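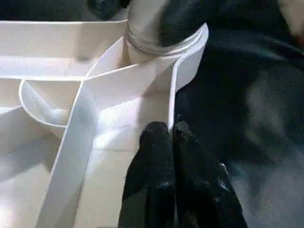
Keeping a divided tray in order

A white plastic tray with compartments costs little and can serve many years, if you decide in the beginning what it is for. I have used such trays in the kitchen, at the sewing table and beside the washbasin, and I made most of the mistakes already. These notes are what I do now.

Before you put anything in

Wash the tray with warm water and a little dish soap. The corners collect dust, and where several walls meet in one point it is difficult to reach with a cloth. I use an old soft toothbrush. Do not use a scouring powder, it makes scratches and the scratches become gray. Dry the tray upside down on a towel overnight.

Which thing goes where

Begin with the long things. Pens, scissors, tweezers and a narrow ruler need the long compartment, and they will not fit well in another place. A rounded compartment is good for what you take with two fingers: clips, hair ties, erasers. In a square corner a small clip hides, but on a round wall it slides up to you.

Leave one bay free. I know it looks like waste, but in September, when the school things come home, I am always glad for it.

Small jars inside the tray

Very small items – beads, pins, spare buttons – should not lie directly on the plastic. Put them in a clear jar and stand the jar in the tray. You see what is inside without opening, and when you need the buttons at the table, you carry only the jar. Choose a jar lower than your drawer, if the tray lives in a drawer. Mine was too high by the thickness of the lid and I had to change it.

If the tray slides

Cut two strips of rubber shelf liner and lay them under the long sides. Glue is not necessary. Deepika Kotian wrote to me that she uses a damp cloth for the same purpose when she works at the table, and it holds well for one afternoon.

Yellow spots

For tea or ink, mix baking soda with water to a thick paste, leave it on the spot for 40 minutes and rinse. Old yellow color from the sun does not go away with this. Keep the tray away from the window sill, or turn it every few weeks so that at least it becomes yellow evenly.

Khrystyna-Mariia Palamarchuk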